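**Wurnwood adds automated returns and reorder messaging to its Bindale platform**

ALTBERG, March — Wurnwood today released Bindale Flow, a messaging module for small and mid-sized online retailers. The module sends order, return and reorder messages by SMS, email and in-app notification from a single rule set. It is available to all Bindale customers on current contracts and replaces the scheduled-send tool introduced with the first version of the platform.

Bindale Flow reads order events from the retailer's store system and matches them against rules written by the retailer. A rule consists of a trigger, a waiting period, a channel order and a message template. When a trigger fires, the module checks the shopper's consent record, selects the first permitted channel and queues the message. If delivery fails, the next permitted channel is tried. Each step is written to a log that can be exported as a CSV file.

The release ships with 14 prebuilt rules. They include dispatch notice, delayed parcel, return received, refund issued, back in stock and size follow-up. All can be edited, copied or switched off. Retailers can also write their own rules in the existing Bindale editor, with no change to the syntax used in earlier versions.

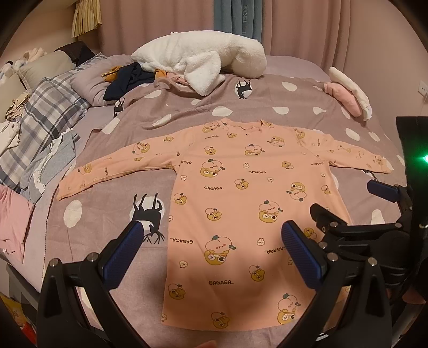 Message templates can now draw on product attributes as well as order data. Attributes are imported from the catalog feed and refreshed every 30 minutes. For clothing, the default set covers garment type, size range, base color, sleeve length and print. An item such as the peach-orange children's top shown here, with long sleeves and an all-over cartoon print, can be entered once and then referred to by any of those fields. A back-in-stock message can name the color and sleeve length in its text, and a rule can be limited to printed items only. Empty fields are skipped, and the template falls back to the product title.

Consent handling has been moved out of the individual channels and into a shared record. In earlier versions, a shopper who opted out of SMS had to be removed from each SMS campaign separately. Under Bindale Flow, the opt-out is stored once per shopper and per channel and is checked at the time of sending. Records are kept for 360 days after the last order by default. The retailer can set a shorter period under Account Settings.

The module also introduces a sending limit. Retailers set the maximum number of messages a shopper may receive in a given period, and service messages such as dispatch notices can be excluded from the count. Messages held back by the limit are marked as such in the log and are not sent later.
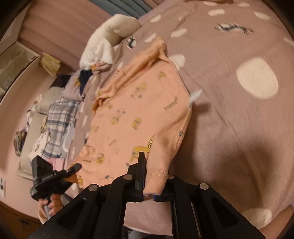 *Ribbed cuff and stitching on a peach-orange children's garment.*

Bindale Flow was tested before release by Ambaye, an online seller of children's clothing and bedding that has used the Bindale platform for its order messages. The trial covered returns and reorder messages in 15 product categories. Changes made as a result include a preview pane that shows the message with live catalog data, and a warning when a template exceeds the length of a single SMS.

**Availability and pricing**

The module is included in the Standard and Plus plans. Customers on the Basic plan can add it for a monthly fee, billed with the platform subscription. SMS charges are unchanged and continue to be billed per message segment. Existing scheduled sends will keep running until they are converted or deleted — a conversion tool is provided in the editor and leaves the original send in place as a draft.

Connectors are supplied for the store systems already supported by Bindale. Retailers with their own order system can use the REST interface, which accepts events in JSON format. Technical documentation and release notes are in the customer portal.

**About Wurnwood**

Wurnwood develops messaging and customer data software for retailers. The company is based in Altberg and sells the Bindale platform directly and through resellers.

Press inquiries: Wurnwood Press Office, Altberg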